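How to Run a Robot Demonstration for Open Day Visitors

Last updated in November

At Clumau we open our workshop to visitors two times in a year. In the first year we had 66 people and we thought it was a lot. At the last open day the door counter showed 1,077. Between these two days we made many mistakes, and I wrote them down. This page is for people who must prepare a demonstration with a two-arm robot picking up soft things, for a public that has never stood near such a machine. If you show only a film, you can skip to the part about the talk.

What you need

A robot with two arms and a task it already does well
A soft object to pick up, plus spare ones of the same kind
A seat or low cushion as the work surface
A basket for the things that are finished
One person to operate and one person to talk
A visible stop button, and a second person who can reach it

1. Choose a task that people have at home

Our first demonstration was sorting metal parts. It was precise and fast, and people left after half a minute. The next time we asked the robot to take towels from a seat and put them in a basket, and the visitors stayed. They do this work themselves, so they have an opinion about how it should be done. One lady explained to us at length that we were lifting from the wrong corner. She was right, and we changed it.

Take a task with a clear end. "The basket has everything in it" is an end that a child can understand from three meters.

2. Pick the colors before you pick the place

A strong color on a pale surface helps the public, who are looking from far away and often over someone's shoulder. Bring the cloths into the room where you will work and look at them from the visitors' line. In our office the dark green towels looked very good. In the hall they were almost black.

Wash new towels before the day. New ones are stiff and they leave fluff in the joints of the fingers.

3. Arrange the area

Put the work surface low enough that small children can see its top. Leave the floor free between the surface and the basket, so that both arms can move and people can follow the path with their eyes. We use a big panel on one side to stop visitors from walking in behind the operator. Before the panel we had a rope, and people simply lifted it.

Cables should go on the side away from the public. Check them again after lunch, when somebody has surely moved a chair.

4. Rehearse with the real cloths

Do the complete task many times in the week before, with the same seat, the same basket and the same light you will have on the day. Our log for the last event shows 224 practice runs. Start each run with the cloth in a different heap. If you always put it down in the same nice way, you will get a surprise when a visitor throws it there, and a visitor will certainly ask to throw it.

During practice, watch how deep the fingers go. For a bunched towel we let one gripper go well into the folds and lift a little, and we keep the other one open and waiting. A shallow pinch looks more elegant, but with a thick cloth it often slips. 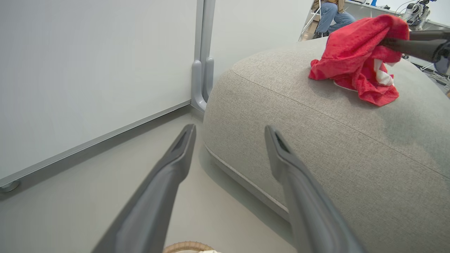
Ama Gyamfi wrote to me after reading the first version of this page that at Tivcombe they do the opposite: they pinch only the top fold, lift very slowly, and accept that one towel in ten falls down. According to her the public likes the fall and claps louder for the second try. I can believe it, but our operator gets nervous, so we stay with the deep grip. Try both ways in your practice week and keep the one that your operator prefers.

5. Prepare the talk

The person who talks should not operate. It is very hard to do both, and the explanation always stops in the most interesting moment.

Keep each round under six minutes. We use this order:

Say what the robot will try to do, in one sentence.
Let it do the first towel in silence.
Explain during the second towel.
Take questions while the operator puts everything back.

The silence is important — people look more carefully when there is no voice. Abdul-Rahman Ackah did our talk for two years, and he used to count to five in his head before he opened his mouth again.

Write down the questions you receive. The most common ones with us are the price, if it can iron, and what happens when it is wrong. Agree on the answers before the doors open, so that visitors who come twice don't hear two different prices.

6. On the day

Switch on early. We do our first full run at 8:15, with the doors closed, and we keep the cloths in a box under the table until then. Plan a break for the robot and for the people every two hours, and write it on a sign. Without the sign, visitors think the machine is broken.

When a cloth falls outside the area, stop the arms completely before someone goes to pick it up. Say it aloud: "Now it is stopped." Visitors should see that you also follow the rule.

7. After closing

Wipe the fingers, count the towels and save the log. Note which rounds had the most people; ours was the one just before noon, and the next time we put our best speaker there.

Our floor plan and the sign texts can be requested at the Clumau front desk.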